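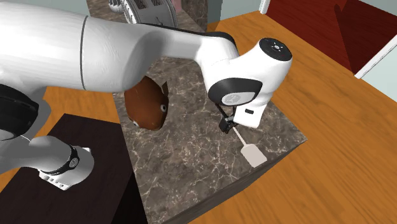

# Savolley Stone Sealer for Countertops and Islands

Stone is sold to people as the permanent choice. It sat in a mountain for an age, the thinking goes, so it can surely handle a lemon. Then someone sets down a lemon.

Savolley is a water-based sealer for natural stone in kitchens. It soaks in, it dries clear, and it buys you time to find a sponge. It will not make your countertop shinier, younger or more interesting to guests. If you want gloss, we sell a polish called Darus, and it's very good at gloss and fairly useless at everything else.

## What it's for

Granite, marble, limestone, travertine, soapstone (if you must) and slate. Honed and polished finishes both take it well, although honed marble drinks like a wedding guest and will probably want a second coat.

Don't use it on quartz composite, laminate, tile glaze or concrete that already has a coating. Nothing terrible happens. It just sits on top, goes cloudy, and has to be wiped off by a person in a bad mood.

## What it does and doesn't do

Savolley slows down oil, coffee, wine, beet juice and the mystery ring under the soap bottle. Wipe them up within the hour and you should be fine. Leave them overnight and you're relying on luck.

It does not stop etching. Etching is the dull mark that acid leaves on marble and limestone, and no penetrating sealer prevents it, whatever the label on the other bottle says. Areti Liapis, who answers our customer mail, has a paragraph about this saved on her computer and sends it out most mornings. Please read it here first and let her have her coffee:

> Vinegar, citrus and tomato dissolve a tiny bit of the surface. The sealer is under the surface. It would love to help.

## Do you need it yet?

Put a spoonful of water on the stone, somewhere near the sink where life is hardest. Go away for 10 minutes. If the patch has turned darker when you wipe it, reseal. If it hasn't, close this page and keep your money. Our sales department has asked us to take that sentence out.

## How to apply

1. Clean the stone with plain dish soap and water, rinse, and let it dry overnight.
2. Shake the bottle. Pour a little onto a lint-free cloth and wipe on an even coat, working in sections you can reach without climbing on anything.
3. Wait 10 minutes.
4. Buff off everything left on the surface with a dry cloth. Everything. The streaks you leave will be visible at breakfast and forever after.
5. For thirsty stone, repeat after an hour.
6. Keep water off it until the next day. Takeout is traditional.

Try a hidden spot first. Some limestones darken slightly and stay that way, and the middle of the island is a poor place to learn this.

## Details

| | |
|---|---|
| Base | Water |
| Finish | Clear, no added sheen |
| Smell | Faint, a bit like a new shower curtain |
| Reseal | When the water test says so |
| Storage | Above freezing, cap on |
| Applicator | Not included; an old T-shirt is better than the one we used to include |

Bottles from the current batch are good through 2030 unopened. Once opened, use it within a year. If it has turned into something like yogurt, it froze in the garage, and we can't bring it back.

## Where it comes from

The first version was mixed in 1983 at the Stefanou stone yard, where Aliki Economou was tired of customers returning with photographs of their salad dressing. The recipe has changed a good deal. The old one worked beautifully and had to be applied with every window open and the dog at a neighbor's. Do-yoon Yook reworked it as a water-based formula, which took almost six years and most of his mother's kitchen.

Patden fills the bottles for us, and is responsible for the new cap. We've passed along your comments about the new cap.

## Shipping and returns

Orders placed before noon usually leave the same day. We don't ship to cold addresses in deep winter (see yogurt, above). Unopened bottles can come back for a full refund. For opened ones, write to Areti and tell her what kind of stone you have. If you don't know, send a close-up in daylight and say what it does when water sits on it.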